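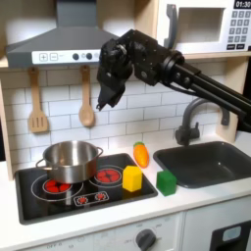

# Speaker notes: asking for less in the toy kitchen

Aug 14, 2020. Slot is 14 minutes plus questions. Go slowly on slide 3.

**Slide 1: title**

Say hello, give the project name (Wundale) and say the arm time was shared with the Stasiv group.

**Slide 2: the problem**

- We want one policy that follows short instructions on a kitchen counter. "Put the carrot in the pot." "Move the green block into the sink."
- Training on the full instruction works if every object and every target turn up together in the data. Ours don't.
- The carrot was mostly demonstrated going to the sink. Ask for the pot and the old policy, Andix, still tends to go to the sink.
- Pause. People usually want to ask about language models at this point. Say it comes later.

**Slide 3: the method**

- Usel splits each demonstration in 2: up to the grasp, and after it.
- The cut is made where the gripper closes and stays closed. No hand labelling.
- The first half is trained only on the name of the object, the second only on the name of the target. The second half never hears the word "carrot".
- Same network for both halves. Only the text input changes.
- Point at the cut on the timeline. Last time I talked over it and got three questions on it.

**Slide 4: data**

- 722 demonstrations, all teleoperated, all on the same toy kitchen.
- Objects: carrot, yellow block, green block. Targets: pot, sink, bare counter.
- We held out 2 pairs completely, carrot to pot and yellow block to sink.

**Slide 5: results**

- On pairs seen in training the two policies are level. Don't oversell this.
- On the held-out pairs Usel goes to the right target far more often. Read the bars from left to right.
- Grasping is no better. If the fingers miss the block, the second half never starts and the trial is a fail.

Play the clip. If it doesn't load, skip it and describe a trial in a sentence.

**Slide 6: what goes wrong**

- Pot handles. The arm comes in low with the carrot and catches one.
- Early cuts. A grasp that slips and is retried gets cut at the wrong place. We drop those demonstrations for now.
- Blocks near the sink rim get pushed in before they are picked up.

**Slide 7: next**

- Rerun in September with the kitchen moved and the blocks swapped for other shapes.
- Try three-part instructions, with the cut still taken from the gripper.
- Code goes up once the rerun is finished.

Leave slide 5 on screen for questions.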